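Bench notebook, kitchen ware corner
Print this page | E-mail this page

April 2025

Started the clearing-up trials properly today, after two weeks of me saying I would start them "once the trays arrive." The trays have been here for ages. What hadn't arrived was any agreement on what counts as a dirty table, and Intan and I finally sat down over lunch and sorted that out (mostly by eating lunch and looking at what we left behind!).

So the question for this round, for anyone reading who wasn't in on the December talk: when people clear a table after a meal, where does the mess go, and how much of it gets away? We want to know if the round tray is any better than carrying things one at a time, and what sort of plate lets go of its scraps when you tip it. Skoltwood want a serving set that's easy to clear. They don't much care how it looks on a shelf, which suits me because I have no taste in dishes at all.

Scraps. I tried four kinds and only two are worth keeping. Bread crumbs are too light, you breathe on them and the test is over. Lettuce sticks to everything and goes brown by mid-afternoon, and it made the whole corner smell like a sandwich shop's back door. Peanut shells are great. They're big enough to pick up by hand, they roll and bounce, and the broken bits get into the rim. Cooked rice is the nasty one, and I mean that as a compliment. A grain dries on, and then it's there until you take a fingernail to it.

We settled on shells plus rice, mixed, 92 grams on the kitchen scale for a full plate. Intan wanted to go lower. I pointed out that she had just left more than that on her own plate, and she wrote it down as a data point, so I suppose I lose that one.

Order of work, as I'm doing it now:

Scraps off the plate first, before anything else gets touched. I did it the other way around in the first runs, cups out and then plate, and I kept dragging my sleeve through the rice. Then cup, then bowl, then plate into the rack. Tray gets wiped last. If the tray gets wiped with the plate still on it you only push grains under the plate and find them again later, stuck.

Tapping the plate on the side of the bin works better than scraping, at least for shells. For rice it does nothing. I tried a soft spatula (the Plukari one, orange handle, third drawer) and it took off nearly everything in one pass, but it also flicked a few grains a surprising distance. I found one in my notebook. It's still there, between this page and the last, because it has glued itself in.

Timing: 31 seconds for my best full clear, done by hand with the tray left in place. I'm not proud of the worst one. I'd like 20 of these before we say anything to Ngaio, who will ask how many and then make a face if the answer is "several."

Note on colors. The yellow bowl is wonderful for this, a stray grain is easy to find in it. The plate is hopeless, white rice on white, and I've called it clean twice when it wasn't. The black tray shows every crumb, so people wipe it more carefully. Intan thinks that would skew things if we ever compare it against the Jugah tray, which is pale. She's probably right and I'd like it in the notes now so we don't argue about it in June.

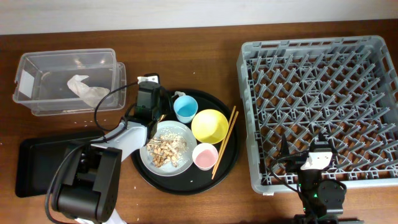

Table set for a clearing run: shells and rice on the plate, blue cup and yellow bowl on the round tray, rack at the right.

Look at the wood near the storage container and you'll see the trouble, there are grains loose on the bare table as well as on the plate. I can't decide if we should count those as part of the setup or wipe down first. My vote is wipe down first, every time, with a dry cloth and then a damp one. Intan says a real table has rice on it. Ngaio gets the deciding vote when she's back.

Also, the reddish tabletop hides shell bits much better than I expected. I went over it with the flat of my hand after lunch and picked up a whole little pile that I hadn't seen at all.

To do:
- more peanuts, unsalted (the salted ones leave dust)
- ask Eklow if they'll send the deeper plate
- cook rice in the morning so it has time to dry
- find out who took the good bench brush and get it back

Rack stays on the right for now. I keep wanting to move it closer and Intan keeps putting it back.

This site uses cookies to remember your notebook settings. Accept | Manage cookies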